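About Strazds
Home
What we record
Data sets
About
Contact

Strazds records examples of household work for teams that train robots. A trained operator guides a pair of arms through a task, and we store what the cameras saw and how each joint moved at every moment. The result is a set of demonstrations that a learning system can be trained on. We do not build robots and we do not sell trained models.

The company is based in Mividholm and was set up by Priit Pētersons and Dalia Kazlauskienė. Priit is responsible for the recording equipment and the software that runs it. Dalia is responsible for task design, operator training and checking. Both still review recordings.

What we record

Our work covers tidying, laundry, table clearing and simple kitchen jobs. We record in furnished rooms, at floor height as well as at table height. The list of tasks currently stands at 298. A task is a written instruction with a defined start, a defined end and a set of permitted variations. "Put the rubbish in the bin" is a task. "Clean the bedroom" is too broad for our purposes and is split before recording.

Each recording, which we call an episode, contains:

Video from the head camera
Joint positions for both arms
Gripper opening, as commanded and as measured
The instruction given to the operator
Start and end marks for each step
A result: complete, partly complete or failed

Failed episodes are kept and labelled. Customers can leave them out when they request a delivery, and most do for a first training run. Episodes in which the operator drops an object and then picks it up again are counted as complete and carry a separate mark, so that recovery can be studied on its own.

How the work is done

Recording is controlled by Torketti, our own software. It starts and stops all streams together, shows the operator the next instruction and refuses to save an episode if a stream has dropped out. Clocks are compared before every session. If the video and the joint record have drifted apart by more than the agreed limit, the session is rejected whole. We do not try to repair timing afterwards.

Operators work in blocks of 16 episodes and then change task or take a break. Movement becomes hurried towards the end of long blocks, and this is visible in the joint record before the operator notices it. New operators spend their first weeks on short tasks with rigid objects. Soft and crumpled objects come later.

Between episodes the room is reset by hand from a layout card. The card states which objects are used and in which part of the room they go. It does not fix exact positions. Furniture stays where it is for the length of a block and may be moved between blocks. Everyday things that have no part in the task may be left lying on furniture, and the card says whether they may be touched.

Lighting is recorded as a setting, and includes daylight. We do not correct colour or brightness in delivered video.

Checking

Every episode is watched by 2 people, neither of whom was the operator. The first sets the step marks. The second sees the video without the marks and sets them again. Where the two disagree, the episode goes to Dalia. Disagreement is most common on the question of when a grasp begins: at first contact, when the fingers stop closing, or when the object leaves the surface. We use the second of these. Data sets released before April follow the first, and this is stated in their notes.

Roughly one episode in nine is rejected at this stage. Typical reasons are an instruction carried out in the wrong order, an object that was not on the card, or a person walking into view.

Asska

Asska is our standing collection. It is extended as new tasks are completed and is available under licence, in full or by task family. Each release has a number and is not changed afterwards. Corrections appear in the next release with a list of the episodes affected. Customers who need tasks that are not in Asska can commission them. Commissioned work remains with the customer for an agreed period and is not added to Asska without written consent.

Working with us

We employ 4 full-time staff and a group of part-time operators. No background in robotics is needed to apply as an operator. Patience and steady hands are tested on the first day. Visits are possible by arrangement when no recording is in progress.

Page last revised 5 August 2018.
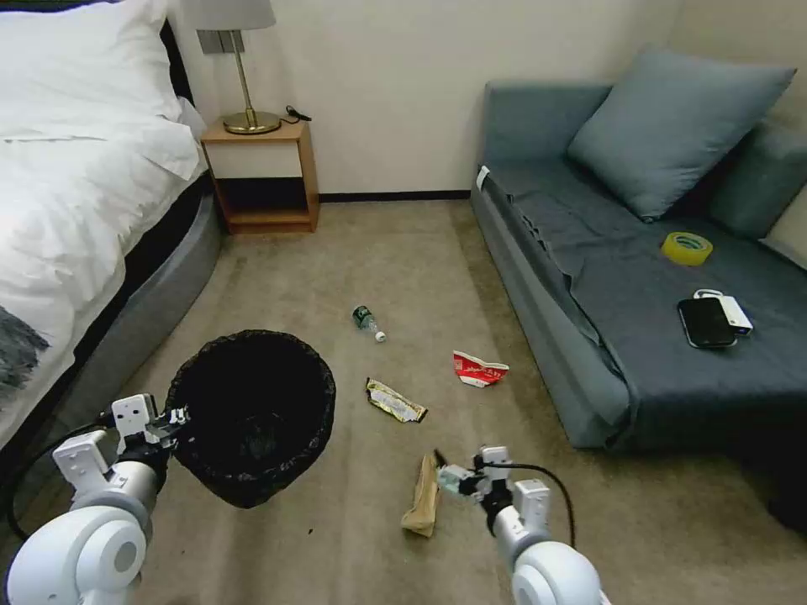

Floor tidying is recorded as a two-handed task family, and the instruction names the arm that attends to the bin. The other arm does the picking up. In the bedroom layout the left gripper is at the rim of the lined wastebasket while the right is down at a crumpled brown paper wrapper, with a small bottle and further wrappers still out on the carpet. The bottle and the paper are marked as separate steps. Orders of collection are left to the operator, and the order chosen is stored with the episode.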